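House rules for the kitchen bench, second try

I promised in the August newsletter that I'd write up the new bench rules, and then I went on vacation, so thank you to everyone who kept poking me. They go up on the wall at Clavton this week and take effect 06/09/2018. Most of you will find you already do most of them (hooray!), but there are a couple of changes that came out of the long argument Piret Toom and I had over the summer, and I'd like you to hear my side before she gets to you in the hallway.

The old rule sheet was 14 pages. I wrote a good chunk of it myself, so I can say this freely: it was awful. It had a whole page on what to call the different kinds of stop. Heino Org asked people at lunch where the sheet was kept, and the best answer he got was "the drawer?" So we started over, and the new one is 2 pages, front and back of one piece of paper, in type big enough that I can read it without my glasses.

First up, the layout rule. Everything the arms are going to handle gets put on the brown covering before anyone enables anything, and it gets put there by one person. We used to let two people set the table together, which is friendly and quick and also how you end up with hands on the bench while somebody at the keyboard thinks you've both stepped back.
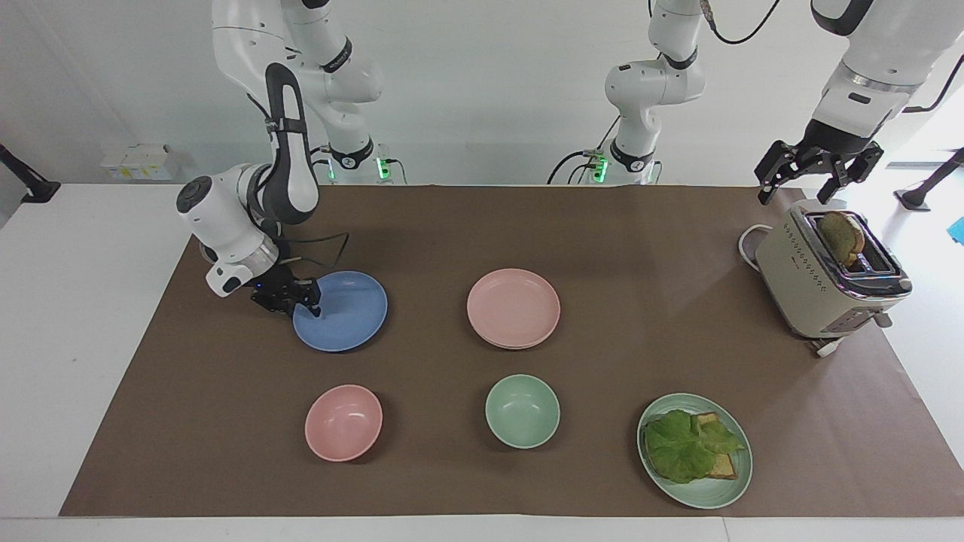 Layout is also where I lost a fight, and I'm still a little sore about it. I wanted fixed spots for every dish, marked with tape, same every time. Piret said that would make for very tidy runs and teach us next to nothing, and Siiri Lepik backed her up. So the rule now is that dishes can go where you like, as long as each one can be reached without the two arms crossing over each other. With the right gripper down at the rim of the blue plate and the left one waiting open over the toaster, there's a nice wide gap between them, and that's the kind of spacing I mean. If your layout has both arms wanting the same bowl, move the bowl. Don't try to fix it with clever timing. We had a go at clever timing at the old Dzene site and I filled out a lot of forms that month.

Next, cords. Oh boy, cords. The rule says any appliance cord has to be outside the path of both arms for the whole task, and you check this by walking each arm through its path slowly with the speed turned way down. Looking at it from your chair doesn't count! I know it's a pain. I know the toaster cord has a mind of its own. Ilse Fuchs has ordered a bag of those sticky clips, and when they show up please use them on the table and leave my desk lamp alone.

The arms have cables of their own, too, and those move, so they get a line to themselves on the sheet. Check for slack at the wrist at the start of the day and again after any change of gripper. A cable that hangs low over the work can catch on a handle or a knob well before the gripper gets anywhere near it. If you see one doing that during the slow walk-through, stop, re-dress the cable, and do the walk-through over from the top.
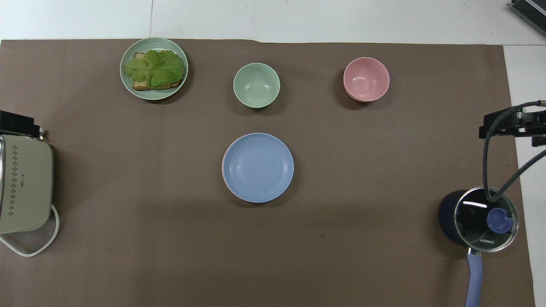

Then there's heat, which took up most of one meeting. For now the toaster and any pan on the bench are handled cold, and unplugged at the wall, unless Snædís Sveinbjörnsson has signed the day sheet. She isn't being fussy. Our written risk assessment covers squeezing and bumping, and it doesn't say a word about burns or crumbs catching fire, so until it does we have no business running anything hot. She's drafting that part now and would love to hear from anyone who has worked near hot tooling. Real food is fine, by the way. Bread and lettuce are allowed, they go in the trash at the end of the session, and please, please don't eat them. I can't believe I had to type that, but there it is on side two.

Log sheets: we're up to 3,525 logged runs since we began, and when Heino went through them he found 357 with no note of who was holding the stop button. That's too many. The name of the stop person now goes in before the run starts, and the software Zomberg set up for us won't let you skip the box. The stop person holds the button and watches the arms. They don't take notes, answer the phone, or hunt for the good pen.

Last one, and it's for visitors. Anybody who hasn't read the sheet stays behind the floor line, and that goes for our friends from Fedent as well, even the ones who have been here a hundred times. It takes five minutes to read now, so there's really no excuse. Extra copies are in the tray by the coffee machine, and if you think I got something wrong, write it on the back of one and leave it on my chair. Piret has left me three already.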